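로봇 소프트웨어 실습 6주차 강의 노트
주제: 시뮬레이션에서 집기 동작의 제어 구조
작성: Aisyah Hidayat (실습 담당), 검토: Theda Rothe
수정일: 12월 5일

0. 시작하기 전에

지난주에 배운 좌표계 변환을 다시 읽고 오시기 바랍니다. 특히 베이스 좌표계와 카메라 좌표계 사이의 변환 행렬을 어느 방향으로 곱하는지 확실하지 않으면 오늘 실습의 3절에서 막히게 됩니다. 실습 환경은 지난주와 같은 Cidov 시뮬레이터이고, 제어 코드는 Teuber 저장소의 week6 브랜치에 있습니다. 브랜치를 받은 다음 설정 파일을 자기 폴더에 복사하십시오. 공용 폴더의 설정 파일은 직접 수정하지 않습니다.

오늘 다루는 내용은 다음과 같습니다.
- 집기 동작을 상태로 나누는 방법
- 물체 위치 추정값을 목표 자세로 바꾸는 과정
- 관절 공간 계획과 직교 공간 계획의 선택
- 그리퍼 명령의 시점
- 로그 읽기

1. 과제 환경

작업 공간은 탁자 하나, 탁자에 고정된 팔 하나, 작은 주황색 정육면체 하나로 되어 있습니다. 정육면체의 초기 위치는 에피소드마다 무작위로 정해지지만, 팔이 위에서 접근할 수 있는 범위 안에 항상 있습니다. 방해물은 없습니다. 방해물이 있는 환경은 4월에 있는 심화 과정에서 다룹니다.

제어 주기는 200 Hz이고, 한 에피소드의 최대 길이는 495 스텝입니다. 여기서 말하는 스텝은 제어 스텝이 아니고 정책 스텝입니다. 이 두 가지를 혼동하는 보고서가 매 학기 나오기 때문에 강조합니다. 정책은 목표 자세를 내보내고, 하위 제어기는 그 사이를 보간하여 관절 명령을 만듭니다. 시간 축이 있는 그래프를 제출할 때에는 어느 쪽 스텝을 사용했는지 축 이름에 꼭 적어 주십시오. 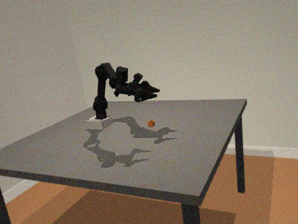

그림 1. 그리퍼를 연 채 탁자 위 높은 곳에 있는 팔. 물체는 탁자에 놓여 있다.

2. 상태 기계

집기 동작은 여섯 개의 상태로 나눕니다. 이름은 코드에 있는 것과 같습니다.

HOME: 초기 자세. 그리퍼 열림.
PREGRASP: 물체의 바로 위, 안전 높이까지 이동.
DESCEND: 수직 하강. 손끝의 방향은 유지.
CLOSE: 그리퍼 닫힘. 팔은 정지.
LIFT: 수직 상승.
RELEASE: 목표 위치에서 그리퍼 열림.

그림 1과 같이 손끝이 옆을 향하고 있을 때에는 바로 DESCEND로 들어가면 안 됩니다. 손목의 방향을 먼저 아래로 바꾸어야 하고, 이 회전은 PREGRASP 안에서 끝나야 합니다. 하강하면서 동시에 회전하면 손가락 하나가 탁자에 먼저 닿을 수 있습니다. 시뮬레이터는 이 접촉을 오류로 처리하지 않고 계속 진행하므로, 화면만 보면 문제를 놓치기 쉽습니다. 접촉 로그에서 table_contact 항목을 확인하십시오.

상태를 바꾸는 조건은 위치 오차와 속도 두 가지를 함께 봅니다. 위치 오차만 보면 팔이 목표를 빠르게 지나가는 순간에도 조건이 참이 됩니다. 작년 수강생 Siu-fong Choi의 보고서에 이 현상이 잘 정리되어 있어서, 허락을 받고 강의 자료실에 올려 두었습니다. 보고서의 두 번째 그래프를 먼저 보시면 이해가 빠릅니다. 속도 기준을 너무 엄격하게 정하면 반대로 상태가 넘어가지 않고 시간이 초과됩니다. 적당한 값은 제어 이득에 따라 달라지므로 각자 찾아야 합니다.

의사 코드는 다음과 같습니다.

loop:
 q, dq = read_joints()
 x = forward_kinematics(q)
 goal = target_for(state, object_pose)
 if error(x, goal) < eps_pos and norm(dq) < eps_vel:
 state = next(state)
 continue
 send(plan_step(q, goal))

주의할 점이 하나 있습니다. CLOSE 상태에서는 위의 조건을 그대로 쓰면 안 됩니다. 팔은 이미 목표에 있기 때문에 조건이 처음부터 참이 되고, 손가락이 닫히기 전에 LIFT로 넘어갑니다. CLOSE에서는 그리퍼의 개폐 폭이 변하지 않게 된 뒤에 정해진 시간만큼 기다리는 조건을 따로 씁니다. 이 부분은 gripper_settled() 함수로 작성되어 있으니 내용을 읽어 보십시오.

3. 위치 추정에서 목표 자세까지

물체의 위치는 두 가지 방법으로 얻을 수 있습니다. 시뮬레이터가 주는 정답값을 읽는 방법과, 렌더링된 영상에서 추정하는 방법입니다. 과제 A는 정답값으로 하고, 과제 B는 영상으로 합니다. 반드시 A를 먼저 완성하십시오. 제어와 인식을 동시에 디버깅하면 오차의 원인을 나눌 수 없습니다.

영상에서 추정할 때의 순서는 아래와 같습니다.

(1) 색 공간을 HSV로 바꾸고 주황색 영역의 마스크를 만듭니다.
(2) 마스크의 작은 조각을 제거하고 중심점을 구합니다.
(3) 카메라 내부 파라미터로 광선을 만들고, 물체의 중심 높이에 있는 수평면과의 교점을 계산합니다.
(4) 교점을 베이스 좌표계로 변환합니다.

첫 단계에서 자주 틀리는 것은 바닥입니다. 이 환경의 바닥은 주황빛이 도는 갈색이어서 색상값만으로 임계값을 정하면 바닥이 마스크에 함께 들어옵니다. 그 결과 중심점이 탁자 밖으로 나갑니다. 해결 방법은 탁자 윗면에 해당하는 다각형 영역을 미리 정하고 그 안에서만 마스크를 계산하는 것입니다. 채도의 하한을 올리는 방법도 있지만, 물체의 어두운 면까지 지워져서 중심점이 밝은 면 쪽으로 치우칩니다.

두 번째로 자주 틀리는 것은 그림자입니다. 이 장면에서는 팔의 그림자 두 개가 탁자 위에 넓게 생깁니다. 밝기로 물체를 분리하려는 시도는 이 그림자 때문에 잘 되지 않습니다. 팔이 움직이면 그림자도 움직이므로, 배경 영상을 빼는 방법도 그대로는 쓸 수 없습니다.

세 번째는 렌더링 잡음입니다. 영상에 고운 색 잡음이 있습니다. 물체가 영상에서 매우 작게 보이기 때문에 픽셀 몇 개의 차이가 중심점에 바로 나타납니다. 팔이 정지한 동안 여러 장의 중심점을 구하고 중앙값을 쓰는 것을 권합니다. 평균값은 한 번 잘못된 검출에 크게 흔들립니다.

4. 경로 계획의 선택

HOME에서 PREGRASP까지는 관절 공간에서 계획합니다. 계산이 간단하고, 중간 경로의 모양이 중요하지 않습니다. PREGRASP에서 DESCEND로 갈 때에는 직교 공간에서 직선으로 계획합니다. 관절 공간에서 보간하면 손끝이 호를 그리면서 내려가고, 물체를 옆으로 밀게 됩니다.
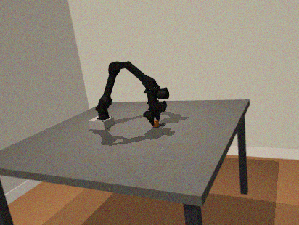

하강의 마지막 구간에서는 속도 상한을 따로 둡니다. 기본 설정은 일반 구간의 속도를 그대로 사용하므로 descend_scale 값을 낮추어야 합니다. 또 이 구간에서는 그리퍼가 물체의 일부를 가릴 수 있어서 영상 추정값이 불안정해집니다. 과제 B에서는 PREGRASP에 도착했을 때의 추정값을 저장하고, DESCEND 동안에는 갱신하지 마십시오. 갱신을 계속하면 보이는 부분의 중심으로 목표가 조금씩 이동합니다.

역기구학의 해가 여러 개일 때에는 현재 관절값에 가장 가까운 해를 선택합니다. 팔꿈치가 위로 가는 해를 유지해야 하고, 중간에 팔꿈치가 아래로 가는 해로 바뀌면 큰 회전이 발생합니다. Teuber의 ik_solve()는 시작값에 민감하므로 시작값을 항상 직전 스텝의 해로 주십시오. 시작값을 0으로 주는 코드가 인터넷 예제에 많이 있는데, 이 과제에서는 쓰지 않습니다.

5. 로그 읽기

실행이 끝나면 episode.log와 joints.csv 두 파일이 생깁니다. episode.log에는 상태가 바뀐 스텝과 그때의 오차가 기록됩니다. 실패한 에피소드에서는 마지막 상태를 먼저 보십시오.

마지막 상태가 PREGRASP이면 속도 기준이나 역기구학을 의심합니다. DESCEND에서 멈추었으면 목표 높이가 탁자 면보다 낮게 계산되었을 가능성이 큽니다. LIFT까지 갔는데 물체의 높이가 변하지 않았으면 그리퍼가 너무 빨리 닫혔거나 위치 추정에 오차가 있습니다. 이 경우 정답값과 추정값의 차이를 x축과 y축으로 나누어 그려 보십시오. 한 방향으로 일정하게 치우쳐 있으면 변환 행렬의 문제이고, 흩어져 있으면 검출의 문제입니다.

Kerubo Rweyemamu 조교가 만든 로그 그래프 스크립트가 tools 폴더에 있습니다. 한글 경로에서는 파일을 열지 못하는 경우가 있으므로 폴더 이름은 영문으로 해 주십시오.

6. 과제

과제 A. 정답 위치를 사용하여 상태 기계를 완성하십시오. 에피소드 62개의 로그를 제출합니다. 난수 시드는 배포된 목록을 그대로 사용합니다.

과제 B. 영상 추정을 사용하여 같은 시드로 반복하고, A와 B의 결과 차이를 한 쪽으로 설명하십시오. 성공률이 낮아도 원인 분석이 충실하면 감점하지 않습니다.

선택 과제. DESCEND를 관절 공간 계획으로 바꾸고 손끝의 궤적을 비교하십시오. 궤적은 옆에서 본 그래프 하나면 충분합니다.

제출은 Cleltlow 과제함으로 합니다. 압축 파일 안에 영상 파일은 넣지 마십시오. 코드에 대한 질문은 Teuber 저장소의 이슈에 올리고, 채점에 대한 질문은 Frauke Meinecke 선생님께 메일로 보내 주십시오. 이슈를 올릴 때에는 시드 번호와 episode.log의 마지막 부분을 함께 붙여 주십시오.

다음 주 읽을거리: 강의 자료실의 "힘 제어 기초" 1장과 2장. 3장의 임피던스 제어는 수업에서 같이 읽습니다.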